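Comparing Two Grippers for Brush Handling

Posted 2018-06-20

The comparison of grippers that was promised in the previous entry has now been completed. The purpose of this post is to set out the method and the results, and to record which of the two units will remain on the arm for the rest of the project.

The task is narrow. The arm must take a calligraphy brush from its stand, carry it over the practice mat, and return it so that the cord goes back over its peg. The writing itself is a separate matter and is not considered here. The arm and its controller were left unchanged throughout. Only the gripper and its finger pads were exchanged.

The first unit is the Kiteck parallel gripper, which has served on this bench since December. Its two flat jaws close in a straight line, and its force can be set in steps from the controller. The second is the Tandico three-finger gripper, bought secondhand through Workatcombe, with rounded fingers that close toward a common center. It weighs more than the Kiteck by 400 grams, and the payload setting was corrected before any run was recorded.

Each gripper was run until the fingers had closed on a brush a fixed number of times, counting only attempts in which the arm reached its approach position without a fault. The full log contains 614 attempts, including the early ones made while the approach angles were still being adjusted. Those early attempts have been kept in the log and excluded from the results.

A hanging brush is a more difficult object than it would seem. It is held at one end only, by a loop or cord, and it moves when it is touched. A gripper that makes contact on one side first will push the handle away before the other side arrives. The brushes also differ a good deal among themselves, and a closing width that suits a slim handle with a small tip does not suit the large brush with the thick, bushy head.

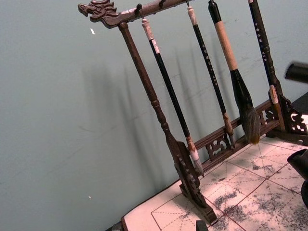
Teodoro Talavera wrote that the swinging should be dealt with before the gripper is blamed for it, and that in his own trials a pause of 2 seconds between the approach and the close did more than any change of fingers. He also asked whether the grasp was being taken near the cord or near the middle of the handle, as the upper part of a brush moves far less when pushed.

Both points were accepted. The grasp height had been set at the middle of the handle, chiefly out of habit, and it was raised. The pause was added to the program for both grippers. The runs were then repeated from the beginning so that neither unit would have the benefit of the change alone.

With the new settings, the Kiteck improved considerably. Its remaining failures were nearly all of one kind: one jaw arrived early, the handle rotated a little, and the brush was lifted at a slant. A slanted brush can be carried without difficulty, but it cannot be hung up again with any confidence, as the loop no longer faces the peg.

The Tandico was slower to close and better centered. On the slim handles it performed very well. On the largest brush the result was less satisfactory. Its fingers need clear space on every side, and the neighboring brushes leave little of it. In 15 attempts the third finger touched the next brush along and set it swinging, which then spoiled the attempt that followed. Approaching from a steeper angle reduced the problem but brought the wrist too close to the carved work of the stand for comfort.

A word on finger pads is also in order. The soft pads supplied by Fitzsimmons were tried on the Kiteck only, as no set was available to fit the Tandico. They held the glossy handles at a lower force than the bare jaws required. They also pick up ink from the mat if the fingers are allowed to rest there, and they must be wiped between sessions. The bare metal jaws are easier to keep clean and will not be used again on a lacquered surface.

The wrist camera was the same in both cases. Its view of the grasp point was better with the Kiteck, whose jaws stay to the sides. The Tandico fingers cover part of the handle in the last stage of the approach, and the final movement must be made on the earlier estimate of position. This did not cause many failures, but it made them harder to explain afterward.

The Kiteck, with the soft pads, has accordingly been returned to the arm. The Tandico will be kept for the ink bottle and the water dish, which stand apart from other objects and suit its manner of closing.

The next entry will concern the return movement, and in particular the matter of guiding the loop over the peg. Readers who have worked on hanging objects of any sort are invited to write with their grasp heights and closing speeds.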